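Über uns

Skalia – Sortieren, Aufbewahren, Weitergeben

Skalia ist eine kleine Firma für Fundsachen und Kleinteile. Wir übernehmen von Hallenbädern, Schulen, Verkehrsbetrieben und Veranstaltern, was liegen geblieben ist, sortieren es, erfassen es und bewahren es auf. Meldet sich jemand, geben wir die Sachen heraus. Meldet sich niemand, gehen sie nach Ablauf der Frist zurück an den Auftraggeber oder nach dessen Vorgabe in die Weitergabe.

Angefangen hat die Firma mit einem einzigen Kunden, einem Busunternehmen, das seine Fundsachen in einem ungeheizten Nebenraum lagerte. Normand Perron war dort in der Disposition beschäftigt und hat den Raum in seiner freien Zeit aufgeräumt. Daraus wurde ein Auftrag, aus dem Auftrag ein Betrieb. Heute mieten wir das Erdgeschoss im Haus Drurstead, mit einem Annahmeraum, einem Sortierraum und dem Lager. Die Büros liegen zum Hof.

Was bei uns ankommt

Die meisten Leute denken bei Fundsachen an Schirme und Schlüssel. Die gibt es natürlich, sie machen aber den kleineren Teil aus. Der größere Teil besteht aus Dingen, die für sich genommen wenig kosten: Trinkflaschen, Stifte, Beutel, Brotdosen, einzelne Handschuhe, Spielzeugteile, Ladekabel, Haarspangen. Im letzten Geschäftsjahr haben wir 1.362 Herausgaben gehabt. Darunter waren viele Gegenstände, bei denen der Weg zu uns mehr gekostet hat als ein neues Stück im Laden. Abgeholt wurden sie trotzdem.

Alles kommt gemischt an. Die Auftraggeber sammeln in Säcken oder Kartons, und wir schütten den Inhalt in Behälter um. Ein Behälter soll nie so voll sein, dass Sachen übereinanderliegen. Der Boden muss zwischen den Gegenständen zu sehen sein, sonst verschwindet ein Stift unter einem Beutel und wird beim Erfassen übersehen.

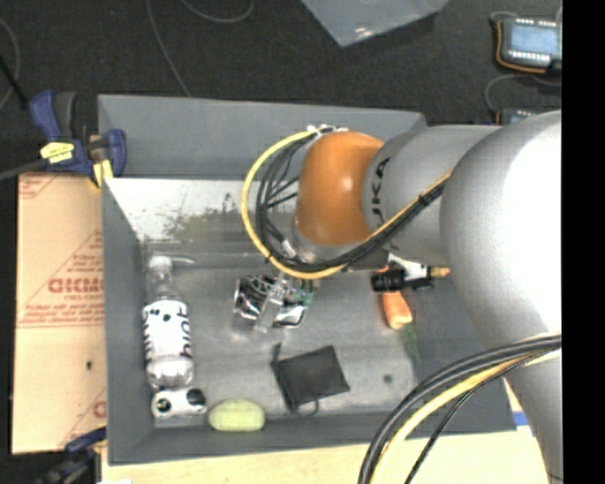 Seite zuletzt geändert: im März

Eine Flasche, ein Marker, ein flacher schwarzer Beutel mit Kordel: So eine Mischung ist für uns normal. Flaschen legen wir auf die Seite, damit das Etikett lesbar bleibt. Bei Beuteln achten wir auf die Kordel, denn an Kordeln bleibt beim Herausnehmen gern etwas hängen. Teile, die niemand sicher benennen kann, bekommen eine kurze Beschreibung nach Farbe und Form. »Weiß, klein, zwei schwarze Löcher« ist bei uns ein vollständiger Eintrag. Wer so etwas vermisst, erkennt es daran meist besser als an einem Fachwort.

Wie wir sortieren

Sortiert wird in drei Durchgängen. Im ersten nehmen wir alles heraus, was verderben oder auslaufen kann. Lebensmittel werden nicht aufbewahrt, volle Flaschen werden geleert. Schwämme und Seifen kommen in eine eigene Schale, auch wenn sie unbenutzt aussehen. Im zweiten Durchgang trennen wir nach Gruppen: Schreibzeug, Textilien und Beutel, Gefäße, Spielzeug, Elektrisches, Sonstiges. Im dritten wird jedes Stück erfasst und bekommt eine Lagernummer.

Die Gruppe »Sonstiges« halten wir absichtlich klein. Ist sie nach einer Lieferung auf mehr als 10 Teile angewachsen, gehen wir sie noch einmal zu zweit durch. Meistens findet sich dann doch für das eine oder andere ein Platz.

Unser Lagersystem stammt von der Firma Penner und besteht aus Regalen mit herausnehmbaren Kästen. Dazu kommt ein Erfassungsprogramm namens Drakent, das wir seit dem Umzug verwenden. Vorher haben wir mit Karteikarten gearbeitet. Ein Rest davon steht noch im Büro, weil zwei ältere Aufträge nie übertragen wurden.

Wer hier arbeitet

Normand Perron leitet den Betrieb und ist für die Verträge mit den Auftraggebern zuständig. Den Sortierraum verantwortet Moataz Salem. Von ihm stammt auch die Liste der Bezeichnungen, nach der wir erfassen. Sie umfasst inzwischen 2.000 Einträge und wird laufend ergänzt. Neue Kolleginnen und Kollegen lernen zuerst die Annahme kennen und wechseln dann für einige Wochen zum Sortieren. Vorkenntnisse braucht es dafür nicht, Geduld und eine lesbare Handschrift schon eher.

Für Auftraggeber

Wir arbeiten mit festen Abholterminen. Die kleinste Menge, für die wir anfahren, sind 50 Liter, also etwa ein gut gefüllter Sack. Kleinere Mengen können Sie selbst im Annahmeraum abgeben. Ausweise, Bargeld und Schmuck nehmen wir nicht an, diese Dinge gehören zum örtlichen Fundbüro. Nach jeder Lieferung erhalten Sie eine Liste aller erfassten Gegenstände.

Für Suchende

Wenn Sie etwas vermissen, beschreiben Sie es bitte so einfach wie möglich: Farbe, Größe, Material und der Ort, an dem Sie es zuletzt hatten. Fotos helfen – auch ältere, auf denen der Gegenstand nur am Rand zu sehen ist. Die Annahme ist vormittags ab 9 Uhr besetzt, am Nachmittag nur nach Absprache. Zur Abholung melden Sie sich am Eingang vom Hof und nennen die Lagernummer aus unserer Nachricht.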